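Home | Newsroom | Programs | Investors | Careers | Contact

PRESS RELEASE

Privley to Open Apprentice Training Center in Enton This December

ENTON - Privley, the regional maker of commercial kitchen ventilation equipment, announced today that it will open a training center for sheet metal and installation apprentices in Enton this December. The center will offer paid places to 103 apprentices in its first intake and will be run jointly with Emach, the company's long-standing supplier of fans and motor assemblies.

The program lasts 20 months. Apprentices will be employed by Privley from their first day and will receive full wages during classroom weeks as well as during placements with installation crews. Tools, work boots and safety glasses are provided at no charge. Applicants do not need previous experience in the trade, but they must be at least 18 years old by the start of the program and must be able to travel to job sites within the region.

Instruction will cover measuring and layout, cutting and forming, duct assembly, fan mounting, basic electrical safety and the reading of shop drawings. A separate unit on grease duct cleaning and inspection has been added at the request of restaurant owners, many of whom reported difficulty in finding crews able to service older systems. Apprentices who complete the full program will be offered permanent positions with Privley or with one of its contracting partners.

Emach will supply motors, fans and control panels for practice work, and will send its own technicians to teach the sections on balancing and fault finding. The two companies have worked together on hospital, school and restaurant projects for several years, and both have seen retirements among senior installers outpace hiring.

The first restaurant group to sign on as a placement partner is Trịnh, which operates kitchens across the region. Apprentices assigned to Trịnh will assist with scheduled hood and duct replacements, working overnight so that the kitchens can open for breakfast as usual. Crews will report at 10 p.m. and finish by 5 a.m. Overnight hours will be paid at a higher rate, and no apprentice will be scheduled for more than one overnight placement in a month.

Privley has also revised its admissions process. The written test used in previous hiring rounds has been shortened, and applicants will now spend a half day in the shop with a working crew before a decision is made. Candidates who are not selected will receive written comments and may apply again for the following intake. Help with bus fare is available to those attending a shop day, up to the cost of a return ticket - receipts should be kept and handed in at the front desk.

A fund of $4,000 has been set aside for the purchase of reference books and drawing materials for the center's reading room. Former employees who wish to donate trade manuals, layout guides or older product catalogs are invited to contact the Enton office in advance. 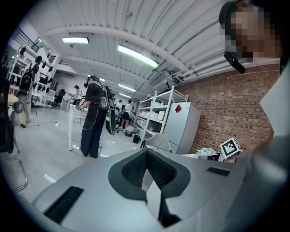

Among those already working in the trade, reaction has centered on the length of the placements. One installer said that classroom hours were useful but that he had learned to hang duct properly only after a full winter on ladders, and he hoped apprentices would stay with the same crew long enough to be trusted with a job of their own. Privley has confirmed that each placement will last at least 5 weeks and that crew leaders may ask for an extension.

Applications may be submitted through the Careers page or in person at the Enton office, which is open from 8 a.m. to 4 p.m. Printed forms are available on request. Applicants should bring proof of age and, where possible, one letter of reference from an employer or teacher.

Restaurant operators, schools and building managers interested in hosting apprentices may write to the Programs department for a copy of the placement agreement.

About Privley
Privley designs, builds and installs exhaust hoods, ductwork and make-up air systems for commercial kitchens. The company is based in Enton.

Sign up for the Privley newsletter to receive program updates by email. You may unsubscribe at any time.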